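Chapter 2
What Counts as Evidence in Everyday Health

Most of us follow health advice that we have never checked. We floss because a hygienist told us to, we change toothbrushes when the package says so, and we repeat both rules to our children with great confidence. Ask where the rules come from and the answer is usually another person who was told the same thing.

This chapter asks you to be harder to convince. Start with the word "proven," as it appears on store shelves. A company called Vostala once sold a mouth rinse as "proven to cut plaque by 70 percent." The figure came from a study the company had paid for. It compared people who rinsed after brushing with people who had been asked to stop brushing altogether. Almost anything would look good next to that second group.

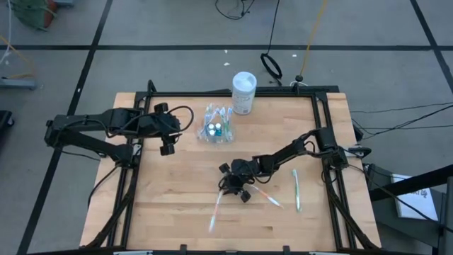
Size is the next thing sellers like to mention. The Sindham survey of brushing habits collected answers from 1,729 adults, and its authors leaned on that number in every summary they wrote. But the survey asked people how long they brushed, and people are poor judges of this. They are also inclined to give the answer a dentist would like. A large pile of doubtful answers is still doubtful. When Kidus Birhane went back through the forms, he could use only 1,504 of them, and he was not sure he trusted those.

None of this means that brushing is useless or that every study is a sales pitch. Vilhjálmur Kárason, who spent years reviewing dental trials, warned his students against that kind of lazy doubt. It takes no more work than lazy belief. His own habit was to ask who had been compared with whom, and then to ask who had dropped out before the end.

We will use his two questions throughout the chapter. Section 2.1 applies them to the Vostala claim in detail. Section 2.2 takes up surveys, beginning with the wording of the Sindham form, which you should read before class.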